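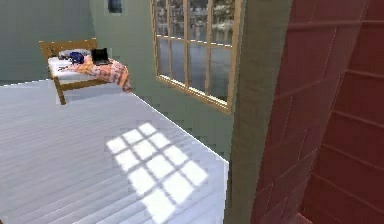
Bhavana Amin wants to know if we are paying for a simulator or for nice looking bedrooms, and that if the robot side isn't working by the end of the pilot she'd sooner put the money into floor time on the real machine. Fair. Will try to answer it here, short version first.

Short version: Womia does most of what Lastine sold us. Rooms load, light is good, physics is so-so on soft things. Recommend we finish the pilot, don't sign the full license yet.

Where we are

Kit installed on both workstations. License is for 20 seats, we use 2. Asked Lastine for a smaller tier, no answer as of this morning. Will chase.

Room pack came with 100 interiors. Bedroom set is the one we've spent time in, as it's closest to what Stergiou wants (tidying, fetching from a bed, getting round furniture without clipping it). Window light falls across the floor as a bright grid, strong contrast against pale boards. That kind of thing threw our old floor detector badly so am glad to have it in the test set. Sun angle is adjustable from the config file, docs say otherwise, docs are out of date.

Bed rooms have loose objects on the mattress, open laptop, pillow, patterned blanket hanging over the side. Good clutter for us. Object list can be swapped but you have to restart the whole session every time, slow.

What's not good

Cloth. Blankets look fine standing still. Push one with the arm and it moves like a sheet of rubber. Lastine say a fix is coming in the next release, no date. Untill then I would not trust any blanket result.

Edges. Where floor meets wall you get a jagged white line at our render settings. Cosmetic for a person, maybe not for the segmentation. Turning up the anti-aliasing helps but halves the speed on the older box.

Viewpoints. Default start positions sometimes put you right up next to a wall or a door and half the view is planks. Sânziana Stoica wrote a filter for this, throws out bad starts before the run. Works. Should realy be in the product.

Support. Slow on licensing, quick on bugs. Mixed.

Runs so far

200 navigation runs done, logs are on the shared drive under Kirnen. Haven't been through all of them so no success rate in this report, don't want to quote a number and take it back. Pick runs not started, waiting on the gripper model from Lastine.

Next

Go through nav logs, Sânziana and me.
Same route in the mock bedroom with the real base, to compare. This is the bit that answers Bhavana's question.
Pick runs once gripper model lands. Hard objects only.
Decision on license in January, not before.

Money

On budget. Nothing spent outside the pilot fee. One of the workstations may need more memory, quote to follow separately.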